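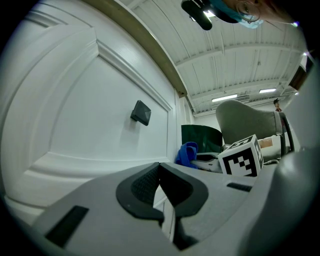

White paint and raised molding: pretty, and a magnet for dust.

I'll say it: raised-panel cabinet doors are too much work. I have 8 of them in my kitchen on Torres Street, all white, and every one has that little molded groove where grime goes to retire. A flat door takes me one swipe. These take a swipe, a corner, another corner, and then a sigh.
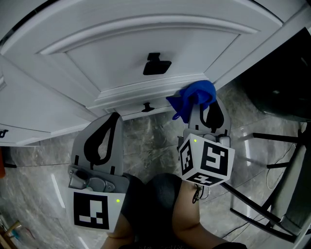
Panel door up top, skinny drawer below, blue cloth at the ready.

And don't sell me a spray for it. I went through 2 bottles of Flavo last winter and all I got was a kitchen that smelled like lemon candy. What works for me is a plain cloth, a little warm water, and starting at the top so the crumbs land on the drawer you haven't done yet.

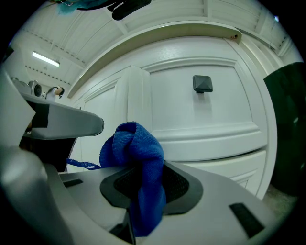
Blue microfiber, bunched up, with the white cabinet behind it.

Do I still love how they look? Yes, darn it! My sister-in-law went with smooth fronts and her kitchen has all the charm of a filing room (sorry). So I'll keep my grooves, and I'll keep complaining about them every November when the relatives are due.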